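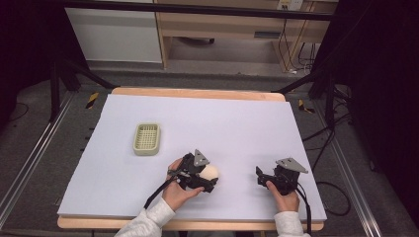

April 2026

Rain most of the morning, so I put off the garden and went through the water bills instead. The last one from Drestmont Utilities says we used 7 units more than the bill before it, and I couldn't account for that until I looked at the toilet in the back bathroom. The flapper was worn through on one side. I drove over to Fraser Hardware and bought a new one, plus a length of chain because the old one was rusty. It took me two tries to get the chain short enough. The tank fills and stops now.

I read the meter when I was done and wrote the last four digits, 1704, on the inside of the pantry door. I'll read it again before bed and once more when I get up. If it moves overnight there is another leak somewhere, and then I'll have to call a plumber.

Lunch was the rest of the bean soup. It had gone thick and I thinned it with too much water.

The rain quit in the early afternoon and I walked the creek path as far as the Hornska bridge. The water is high and brown and has come up over the flat rocks where people fish. One of the big willows has dropped a limb across the path. You can step over it, but a stroller would have to turn around. I called the county when I got home and left a message. The skunk cabbage is up all along the low side, earlier than I remember it, though I didn't write it down last year so I can't say for sure.

I moved the tomato starts out to the porch for two hours and brought them back in before supper. The ones in the small pots are leggy. I should have started them later, or else fixed the light over the shelf, which I have been meaning to do since October.

The car is due for an oil change in roughly 3000 miles, so I can leave that alone until summer. The insurance is not so easy. They want $646 by the end of the month and I'd like to get one other quote first. I looked for last year's policy and didn't find it in the file box. It may be in the desk.

Meter at bedtime still says 1704. I'm leaving the porch light on because the wind is up and I want to see if the gutter holds.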